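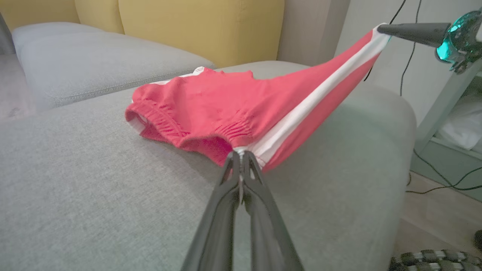 Red shorts on the sofa, one gripper on the hem, one on the far corner, fabric pulled tight.

The fault showed up on Sunday, at fold 18 of a run that was supposed to go to 50. The left arm stopped opening. The right arm had already started its move back to the ready pose, and it took the shorts with it until the left wrist tripped on force. Both arms locked with the cloth stretched between them.

I hit the stop and went looking in the log. The open command had been sent 2 times and acknowledged both times. The finger position never changed. My first guess was the thread of a seam caught in the fingertip, but I cut power, backed the fingers off by hand and found no thread.

What I did find was error 406 in the driver's own log, which I had never bothered to copy into the main one. On this driver that is an overcurrent hold. The motor had been squeezing harder than it needed to on thick hems, got hot, and went into hold. While it is in hold it says yes to everything and does nothing.

Maysoun Saliba had the same thing on her Zirex arms in July and told me to read the position back before letting the other side move. I've added that check and dropped the grip current. If one side doesn't report open within half a second, both sides stay put.

I also moved the stop button to my side of the sofa. I had to lean past the right arm to reach it, and I don't want to do that again.

Next run is towels. The shorts have a small pulled spot near the stripe.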